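Fadthorpe Swap Shelf - your questions answered

Updated 2025-06-06

What is the Swap Shelf?
A seed swap for anyone who grows things, from allotment old hands to people with one pot on a windowsill. Bring seeds you don't need, take home some you do. Last year 572 packets changed hands and we were thrilled!

Do I have to bring seeds to take some?
Not at all. If it's your first visit, help yourself to up to six packets. We'd love you to save a few seeds from whatever grows and bring them back next time. 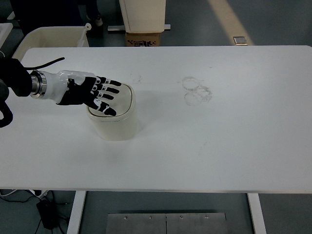

Beans, peas, tomatoes and lettuce are the best ones to start with, as they mostly come true to type. Squashes cross with each other very happily, so please tell us if you grew more than one kind - the results can be wonderful, but people like to know!

How should I label my packets?
Plant name, variety if you know it, and the year you saved it. Pencil is fine. A note on flavour or height is always welcome.

How do I dry seeds properly?
Spread them on a plate in an airy room, out of the sun, and leave them until they feel hard. Big beans can take 4 weeks.

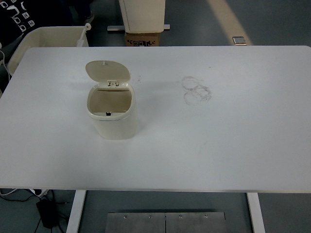

Once they're dry, paper envelopes are lovely for most things. Keep them somewhere cool and dark, and away from mice (they adore peas).

When is the next swap?
In August, just as the early lettuces and sweet peas are setting seed. Do come, even if it's only for a chat about slugs.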